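Drusotstead Home Sewing and Mending Library
Progress report to the Bittencourt Fund, second period (through October)

Sending this a bit early as the next three weeks are full. Numbers first, then the rest. Receipts go in the separate upload.

Spend to date: $2259. Mostly machine servicing and thread, plus the sign for the side door. Under budget on printing, over on needles. We guessed badly on needles. Beginners break a lot of them, and the heavy denim people break more.

Loans. 37 machines out at close of period. Target in the application was lower, so good there. Late returns still a problem. The reminder texts helped for the first month and then people got used to them. Going to try phone calls.

Classes. Hemming and zippers both full. Patching had a slow start, moved it to 6 pm and it filled. Darning never really got going, I think the name puts people off. Will list it as "fix a sweater" next time and see.

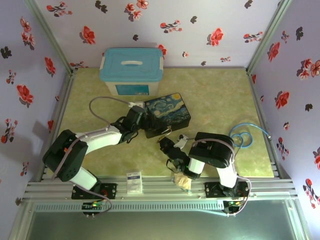
Machine condition. Mixed. The older metal-body ones hold up fine, just need oil and a new belt now and then. The light plastic ones come back with the tension way off, and two had the bobbin case put in backward and forced. Wrote a one-page sheet on bobbins, goes out with every loan now. Servicing is with Stidix, turnaround was slow over the summer but better since. They still want payment up front, which makes a mess of our monthly cash line. Have asked for 30 days terms. No answer yet.

Fabric donations. Too much, frankly. Took in a lot of upholstery weight we can't use, the home machines won't go through two layers of it. Stopped accepting it in the end and put a note on the web page. Cotton and jersey still welcome. Sorting eats the whole morning after every drop-off and was not in the work plan. If the fund is open to moving some of the printing underspend to paid sorting hours, would like to talk about that before the next period starts.

Catalog. This was the weak spot in your last feedback so more detail. We moved off the spreadsheet to Gruvinico in the spring. Import was rough, all the feet and attachments came across as separate loans with no parent machine, so a person borrowing one machine looked like they had five things out. Fixed by hand. 200 records cleaned so far, remainder by end of year. Borrowers can now see what's in and put a hold on it, which they could not do before. Holds are used more than we expected, mainly for the serger.
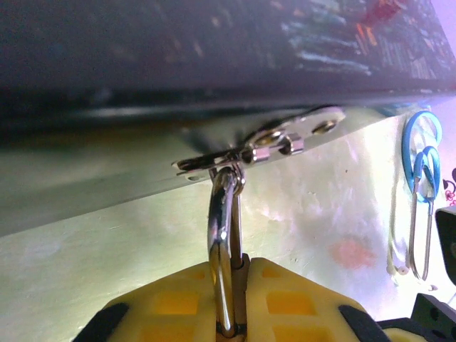
The serger, then. One is not enough. Wait list runs past the end of the period and folks who get it keep it the full term. We would like to buy a second, same model if still sold so the cones and manual are shared. Quote attached with the receipts. It is not in the current budget, this would be a request for the next round, just flagging it now so it doesnt come as a surprise.

Evaluation. Short form at return, paper or online. People fill in the paper one. Main thing we hear is they wanted more time and clearer threading pictures. Loan term goes from two weeks to three from next month. Threading pictures are being redone, larger, one step per page.

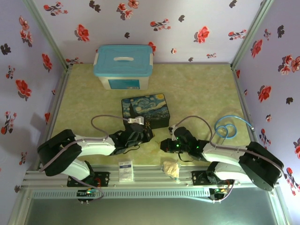
Kits are the last item. Every loan should go out with needles, spare bobbins, seam ripper, small scissors and the foot set, and in the first period they went out in zip bags, which split. Rigid boxes instead from now on. The type we want is a see-through white plastic box with a snap-on lid and a handle across the middle, like the one with the turquoise lid near the back wall, and a label on the front face so the kit number can be read on the shelf. Contents list taped inside the lid. Missing parts should drop a good deal once returns desk can check a kit without tipping it all out. Will report loss figures seperately for boxed and bagged kits next time.

Still open: insurance renewal (waiting on the form), the payment terms, and the side door lock that sticks. Landlord has been told about the lock twice.

Next report after the winter classes. Please send any changes to the reporting template before then.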